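I oil my cutting board on the first Friday of the month, usually with coffee going. Wash it, stand it on edge and let it dry for 18 hours (overnight plus a bit!). Then pour on plain mineral oil and rub it in along the grain with an old T-shirt. 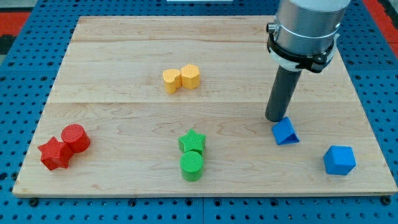

Can you use olive oil instead?
I wouldn't, it goes sticky and starts to smell after a while.

Leave the oil on till bedtime, wipe off the extra, and do the back too.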